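Filtering Low-Content Views Before Training a Door-Opening Policy in Simulation

21 May 2018
Posted by the Cendeo simulation group

This tutorial covers the view filter we run on rendered robot episodes before they reach the training set. It assumes you have Skellometti installed, a working scene file, and episodes already exported as frame folders. The target task is door opening in a kitchen, but the filter does not depend on the task.

Step 1. Export the frames

Run the exporter with one folder per episode. Keep the camera name in the folder name. Our test batch had 154 episodes and we used the first 10 to set thresholds by hand. Do not resize the frames before scoring. Resizing smooths out compression blocks and moves the edge score.

Step 2. Score each frame

The scorer computes two values: edge density and color spread. Both are written to a text file beside the frames.
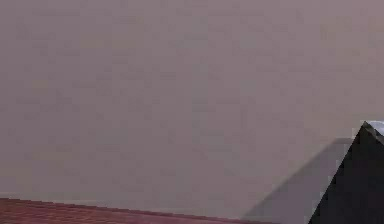 Edge density is the fraction of pixels above the gradient cutoff, and it should be read together with color spread. A single dark arm link gives a long, strong diagonal edge, and a cast shadow adds a second, softer one. With a bare mauve-gray wall filling most of the view, those two edges can carry nearly all of the score. The frame then passes on maximum gradient even though it holds nothing the policy can act on. Use the fraction, never the maximum.

Shadows need one more setting. Skellometti can write the shadow pass as a separate layer — turn this on in the scene file, then subtract the layer before scoring. In our batch this lowered the scores of wall-facing frames and left the rest nearly unchanged.

Step 3. Set the threshold

Sort the frames by score and look at both ends of the list by hand. Move the threshold until the lower group contains only views with no door, handle or furniture. Check the frames on either side of the line again after each move.

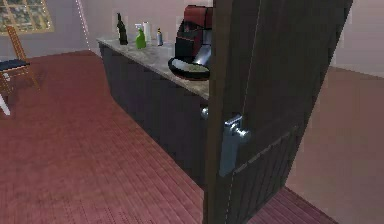
Figure 2. Kitchen view with the door partly open and the lever handle visible. Kept.

Views of this kind score high on both values. They also contain the handle, so they can be used for the grasp label as well as the door angle label. If your scene has a plain door against a plain wall, expect lower scores and set the threshold again for that scene.

Step 4. Drop or down-weight

Dropping frames is simple but breaks the time order of an episode. If your policy takes a history of frames, keep the low-scoring ones and give them a lower loss weight. We ran the Stockdale baseline both ways for 2000 training steps. Down-weighting gave the smoother loss curve. Dropping was faster per pass.

Step 5. Check the result

The filter flagged 2388 frames in the test batch. Read the log by camera before accepting a number like this. If most flagged frames come from one camera, correct the camera mount in the scene file and export again. The Cikon log viewer can group the entries by folder name.

Known problem: the scorer fails on folders with missing frame numbers. Renumber them first.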